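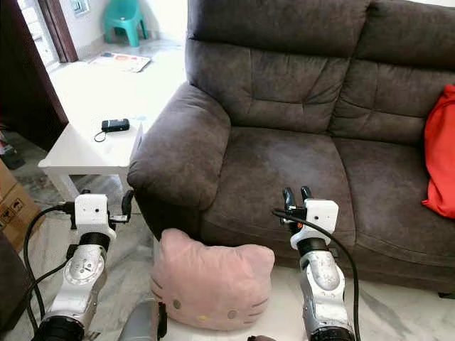
Can I use chocolate chips instead of couverture for dipping candied orange peel?

You can, but the coating will be thick and dull, and it takes longer to set. Chips are made with less cocoa butter so they hold their shape in a cookie. Couverture has more cocoa butter, runs thinner when melted and gives you a shell that snaps. If chips are all you have, stir in a little plain cocoa butter as they melt and dip only half of each strip.

Posted in Candy and Chocolate
December
Asked by Haiyan Yan

I want to make orange peel dipped in dark chocolate to give away. I made a small batch last week with ordinary semisweet chips from the grocery store. The peel was fine. The chocolate went on in lumps, and the next morning it had pale streaks all over it. It tasted all right but I wouldn't hand it to anyone.

The recipe says couverture. The only shop near me that carries it is Edska, and they sell it in 1,000 gram bags, which is more than I need. Is it worth buying the bag, or did I do something wrong with the chips? I melted them in the microwave and I don't have a candy thermometer. I also don't have any cocoa butter in the house.

Elfriede Lammers
Buy the bag. Dark chocolate keeps for months in a cool cupboard if you close it tightly and keep it away from spices and onions. Don't put it in the refrigerator.

The streaks are bloom, and that comes from the chocolate not being tempered. Couverture will do the same thing if you just melt it and dip, so the bag won't fix that part by itself. Here is how I do it. Chop the chocolate small. Put two thirds of it in a dry glass bowl and microwave it at half power, 30 seconds at a time, stirring each time, until it is smooth. Take it out and add the last third a spoonful at a time, stirring until each spoonful is gone. When it starts to thicken a little, smear some on a piece of parchment. If it sets shiny in five minutes, start dipping. If it stays sticky, keep stirring and test again.

A thermometer is a help. For dark chocolate you want 88 to 90 degrees Fahrenheit when you dip. Mine is a cheap one from Hattori and it has lasted longer than the bowl I bought with it.

Make sure the peel is dry. I leave mine on a rack overnight after it comes out of the syrup, then turn it and leave it until the afternoon. Sticky peel makes the chocolate seize – even a few drops of syrup will do it.

For 100 grams of peel I melt more chocolate than I need, because a shallow bowl is hard to dip in. What's left over goes onto parchment with chopped hazelnuts.

trullport_kitchen
I just use the melting wafers, the kind that come in a tub. No tempering. They don't taste as good but kids don't care. Put a spoon of shortening in if it's too thick.

Comments (3)

Haiyan Yan: Thank you both. I got the bag. My peel was definitely still sticky the first time, so that may explain the lumps.

bendum_baker: Does this work for grapefruit? I always find it bitter.

Elfriede Lammers: Grapefruit is fine. Boil the peel 2 more times than you would for orange and change the water every time.

Contact us | Community rules | Back to top
© Trullport Home Cooks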